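Trusdale Expungement Packet (Paper Edition)
Item 3601

A fill-in kit for people who want to ask a court to seal or clear an old record without hiring a lawyer first.
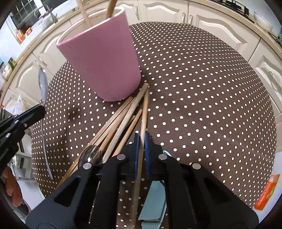
What you get

Instruction booklet, large type
Petition worksheet, with a spare
Fee waiver request worksheet
Cover letter for the county clerk
2 mailing envelopes, unstamped

Is it worth buying?

Maybe. Many courts give away their own forms, and you should look there before you spend anything with us. The packet does not contain secret forms, and any seller who claims to have them is pulling your leg. What you pay for is the booklet, which puts the steps in order and explains words like "disposition" in plain terms.

We have also seen kits that promise a clean record in weeks. No kit can promise that. A judge decides, the prosecutor may object, and some convictions can't be cleared at all. Old news stories and private background check sites are a separate problem, and a court order may not reach them.

What changed in this edition

The April 2024 printing drops the "success checklist" from the front of the booklet. Seon-mi Cheon, who edits the series, thought it made people feel surer than they should. The section on dismissed charges is longer, and the worksheet now has room for a case number that doesn't fit on one line – a complaint we heard a lot.

Who should skip it

Anyone with an open case. Anyone who isn't a citizen and hasn't talked to an immigration lawyer, as a cleared record can still count in that setting. Anyone whose record covers more than one state, unless they're ready to do the whole job again for each.

Compared with the Hutard kit

The Hutard Record Kit (item 2425) has more pages and costs more. Most of the extra pages are sample letters to employers. Yaroslav Savchuk in our returns office says it comes back more often than the Trusdale does, usually with the letters untouched.

Ordering

Sold singly or by the carton to clinics and libraries. Unmarked packets can be returned. Once you've written on the worksheets, they're yours. Court filing fees are not included and are not set by us.

This packet is general information and does not replace legal advice.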